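We use cookies to keep this site working and to count visits. Accept | Settings

Workshop notebook — glue and finish bench
2019-03-18

Second coat of shellac on the Zurcombe test boards. The first went on Friday and cut back cleanly with 320 paper apart from board C, which clogged the paper within a few strokes. I think C had the older flakes. Amber Koster mixed that batch and has marked the jar, so we can check it against the new tin when it comes.

Mix for today was a 2 lb cut, strained twice through muslin. Workshop at 20 degrees when I started, damp outside, door kept shut. Wiped on with a cotton pad, thin, no going back over it. Boards A and B took it well. C still drags at the far end. D has a run near the knot which I left alone.

Things I keep looking at now are edges and rims, where finish builds up and goes dark if you are careless with the pad.
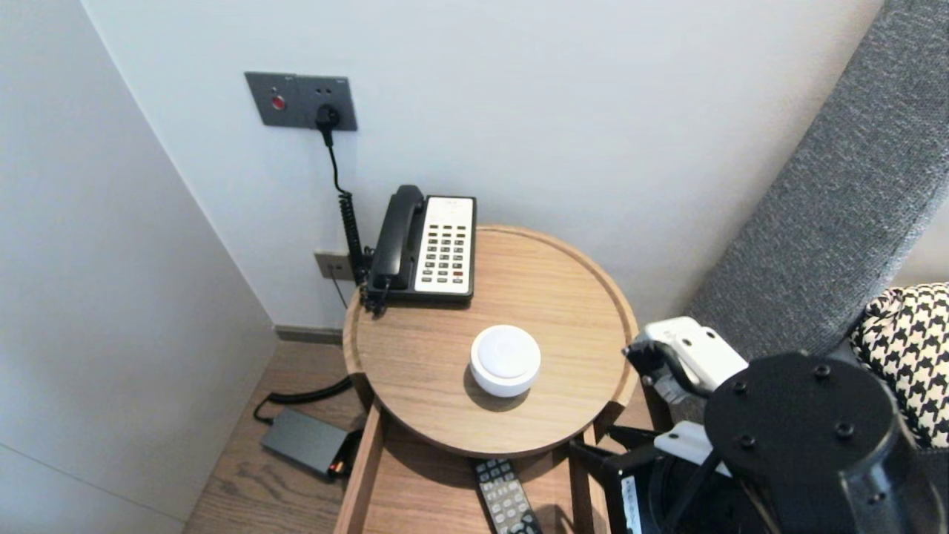 Round side table with raised rim, phone on top.

On a lipped top like that I would do the rim first with a brush, let it go off, then do the flat with the pad and stop short of the corner. The pad always dumps a bead where it meets an upstand. Tried this on the offcut with a strip pinned along one side and the line was much better than on last week's piece. Still a slight ridge on the end grain. Will try a smaller pad.

Drerkura wax: opened the second tin. Softer than the first and smells more strongly of turps. Put a patch on the back of board A to see if it dulls the shellac. Look at it on Thursday. 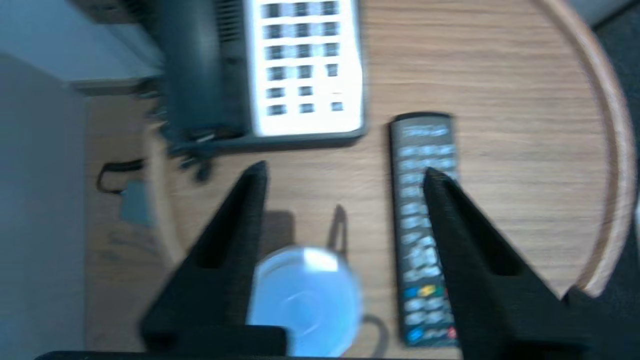
Grain filling next. Board B had the Plullerari filler rubbed in across the grain and wiped off with hessian, and the pores are still open in places, mostly where I wiped too early. Light brown wood with the grain running plainly across the top, like the round table with the remote control on it, shows every patch of the wrong colour, so the filler needs to go a shade darker than the bare wood but no more. I have been going two shades darker out of habit. Made up three dabs on a card and labelled them.
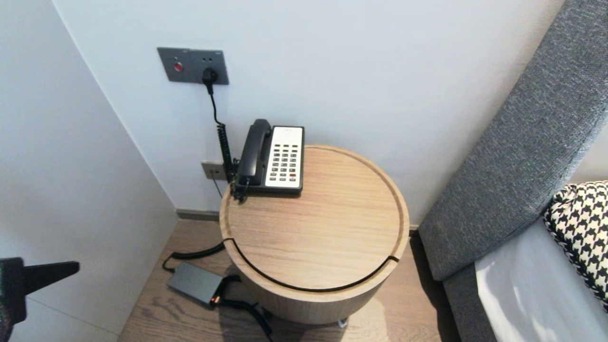
Wall plate with red button and socket; smaller outlet lower down.

Scraper needs a new burr. Filed and stoned it at lunch, turned the edge at a lower angle than usual and got proper shavings for the first time this month. Write the angle on the wall — I always forget it.

Hide glue: 50 g of pearls soaking overnight in cold water, lid on. The last lot went stringy and I blame the pot, which runs hot on one side.
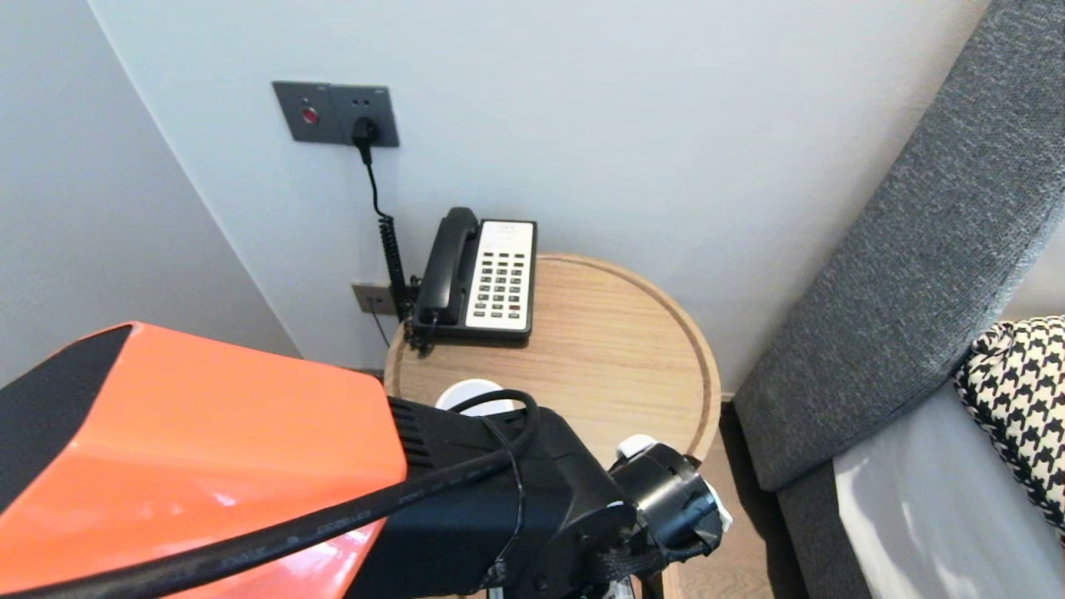
If it does the same again, stand the jar on a folded cloth inside the pot and check the water every quarter of an hour. Amber thinks the thermostat has gone. A new one is in the Zacharopoulos catalogue, part 754, but I would rather test the old one first.

To do: flat sand D, re-strain the shellac, order muslin, find the lid for the small jar.

Recent entries
Hide glue, first try with the new pearls
Board C and the clogged paper
Sharpening card scrapers
Notes on filler colours
Stock list, June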